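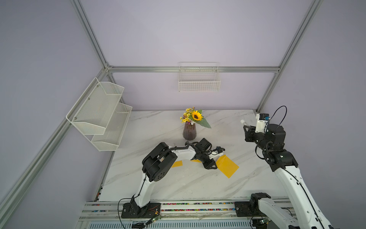

Iara Ulloa wrote back on the first draft of this guide that the arms were the easy part of her order, and that she would have liked the chapter on frames, cables and spare parts before she signed anything.

Nimville Guides > Two-Arm Bench Cell > Section 2: Planning and Budget

2. Planning and Budget

This section covers what to decide and what to order before the cell is assembled. Work through it with whoever approves purchases at your site. Assembly starts in Section 3.

2.1 Before you ask for quotes

1. Write down the tasks the cell has to do in its first year. One line per task is enough. Include the heaviest object and the widest object.

2. Mark each task as one-arm or two-arm. Handing an object from one gripper to the other is a two-arm task. So is holding something steady while the other arm works on it.

3. Measure the room. Allow for the frame, a clear walkway on the operator side, and a desk for the computer. Measure the doorways on the delivery route as well.

4. Check the electrical supply with your facilities department. Get the answer in writing.

5. Decide who will maintain the cell and how many hours a week they can give it. Enter those hours in the budget sheet even if the person is already on staff.

Note: If every task on your list is a one-arm task, stop here and read the Single-Arm Guide. A second arm can be added later to any Nimville frame with a full-length front rail.

2.2 Setting up the budget sheet

Use four headings: arms and grippers, frame and table, cameras and wiring, and consumables. Keep shipping on its own line under each heading.

1. Enter the arms as a pair, with mounting plates. Jolten quotes plates separately, so ask for both on one quote.

2. Enter the frame, walls and tabletop. Our last Gristov quote for rails, corner brackets and wall panels came to $1,941 before shipping. Tabletops are ordered locally in most cases.

3. Enter one wrist camera for each arm, plus one spare.

4. Enter cables, clips and connectors. Take the cable length from the mounting plate to the gripper with the arm fully extended, then add slack at every joint.

5. Enter task objects and storage. We allow $267 for this.

6. Add a reserve. For a first cell, set aside up to $3,000 for parts that break or turn out to be the wrong size.

Caution: Do not use the reserve to upgrade the arms. Sites that did this had no money left for replacement gripper fingers in the first months.

2.3 Layout choices that affect cost
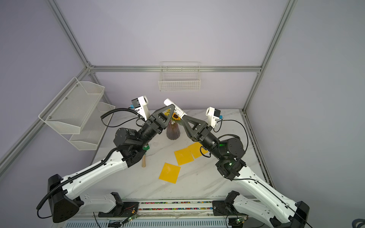 Reach should be settled before the frame is ordered, as changing rail lengths afterward means a new cut list and usually new wall panels. Draw the tabletop to scale and mark the area both grippers can get to. The handover zone belongs in the middle of that area. A bottle held nearly level between the two grippers takes up a good deal of room, and each wrist also carries a camera on a bracket above it, with its own cable to keep clear. Use your longest object when you check clearance – the gripper alone tells you very little.

1. Choose wall storage before you order panels. A wire shelf on the side wall and a wire basket on the back wall cost little and leave the tabletop free.

2. Confirm that the arms can reach whatever you hang. If they can't, treat it as storage for people only.

3. Choose a plain wall color. Pale panels cost the same as dark ones from Gristov.

4. Leave space at the front rail for circuit boards and wiring. Someone will need to get at these with the arms parked.

5. Buy cheap, ordinary things for the first tasks: paper squares, a bottle, a vase with artificial flowers. Keep glass off the list until your operators are comfortable with the stop button.

2.4 Placing the order

1. Order the arms first. Bianchini quoted us a lead time of 91 days. The frame usually arrives well ahead of that.

2. Ask each supplier for a firm delivery week, and have the frame assembled and leveled by then.

3. Inspect every carton on the day it arrives. Photograph damage before unpacking.

4. Keep the packing foam for the arms until the warranty period ends.

Note: Prices in this section are from quotes we received in November and will change. Request your own.

Comments (3)

Vlasta Dumitrescu
Is the spare camera really needed at the start? We are trying to get the total down and that line is the first one my manager pointed to.

Xuân Lý
@Vlasta we skipped it and then lost most of a week waiting for a replacement. I'd cut the reserve a bit first.

Lacey Blackburn
Step 4 in 2.2 could use a worked number. We added slack at the elbow and forgot the wrist, and ended up reordering both cables.

Nimville Guides | Last updated Mar 28, 2019 | Contact | © Nimville | Back to top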